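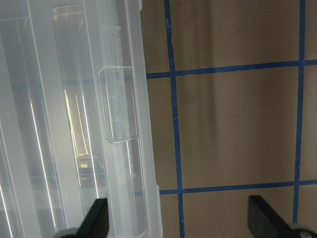
The Klinhom label maker arrived in April, in a box large enough to hold a second label maker, should the first one get lonely. I bought it after reading a piece by Canan Altıntaş about her pantry, in which every jar had its name on it in small gray capitals and the lentils looked as if they had gone to a good school. My own belongings live in big frosted plastic containers, the ribbed kind with walls just milky enough that whatever is inside turns into a soft blur. You get a hint of a thing and have to guess the rest. A winter hat and a bag of extension cords look very much alike under these conditions, and I have gone out in the snow with the cords.

So, the machine. It is the size of a fat sandwich and the color of an old tooth. There is a keyboard in alphabetical order, for people who have never seen any other keyboard, and a screen that shows eight letters at a time. If you want to write CHRISTMAS you will be doing the last bit from memory.

Printing is good. I'll say that early, as I'm about to be rude for several paragraphs. The letters come out crisp and black, and the tape cuts straight if you press the lever like you mean it. Setup took me 20 minutes, most of it spent on the battery door, which opens by sliding in the direction opposite to the arrow.

There are 19 fonts. I have printed the word SOCKS in all of them and can report that there are two fonts: one for adults, and one that looks like a birthday invitation from a dentist. The other seventeen are the first one leaning over. There is also a set of tiny pictures, among them an anchor, a snail and what I believe is a gallbladder. The anchor has gone on the box of bath toys and I am not sorry.

The tape is where Klinhom plans to make its money. You get a starter roll, and "starter" is a fair word for it, because it gets you as far as the second shelf. Each label comes with a generous blank margin at both ends, so a label reading TEA is mostly a label reading nothing. You can turn this down in the menu, under "Feed," then "Other," then "Other" again. The setting goes back to normal when the machine switches off, and it switches off whenever you go to get the next box.

Sticking power depends on what you stick to. On glass and painted metal the labels are there until the sun burns out. Cardboard is fine. On smooth plastic they hold well, but on anything with raised ribs the tape touches only the high spots, and the corners start to lift after a week or so. I ended up putting those labels on the lids. This works well for the top box in the stack.

I tried it against my old Skiver, the embossing kind with the wheel, where you squeeze out one letter at a time and your hand hurts by the second vowel. The Skiver cannot do lower case and it cannot do snails. It also has no batteries, no menu and no opinion about margins, and I finished the spice rack with it in less time than I'd like to admit. My neighbor Pranab Sikder borrowed the Klinhom for his garage and was delighted, but he had a single thing to label and it was the garage.

The manual deserves a mention. It claims the print head is good for 1,886 labels, a number so exact that I have to assume something happened to the next one. It also warns against labeling pets. I had not been considering it.

Would I buy it again? With the wider tape, probably, and on sale, yes. The bigger problem is me. A label is a promise, and I have a box marked CABLES that now also holds a fondue set. I have one marked MISC that I should have stopped to think about. The machine did as it was told in both cases.

Good: clear print, straight cuts, the anchor.
Bad: the margins, the stingy first roll, the battery door.
Buy it if your shelves are made of glass jars. If you own mostly ribbed bins, get a fat marker and some masking tape, and spend the difference on lentils.

Reviewed 5 June 2021. Bought with my own money, which I keep in a drawer marked STRING.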